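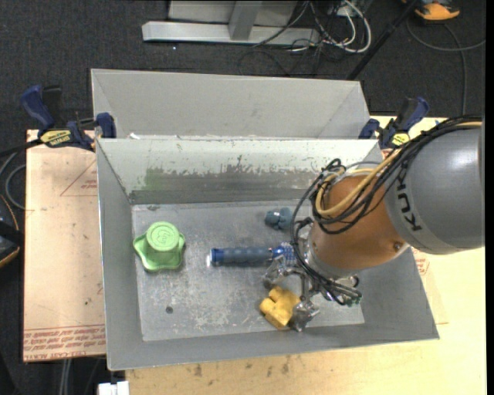 Bits and pieces in the metal bin.

Hello again, crafty friends! I've been promising you the rag rug instructions since before the holidays, and I've finally sat down with a cup of tea to write them out (the tea went cold, as usual). A friend at our Utley group showed me how she does hers, and I came home and started tearing up an old flannelette sheet that same night.

You'll want strips 3 cm wide and as long as you can manage, and a square of burlap for the backing. My first rug took 186 strips, which sounds like a lot, but I did most of them in front of the hockey and hardly noticed. Fold the edges of the burlap under and stitch them down first. I skipped that on mine and spent a very cranky evening chasing loose threads across the living room!

Colour is entirely up to you. I went with greys and a bit of mustard, plus a faded blue duvet cover from the thrift shop on Mernia Street, and I do love how soft it looks by the back door.

We'll be making small ones together at the Netero hall in May. It's $22 for the afternoon, burlap and hooks included, so just bring your own fabric and a decent pair of scissors. Squares come cut and hemmed, and there'll be date loaf.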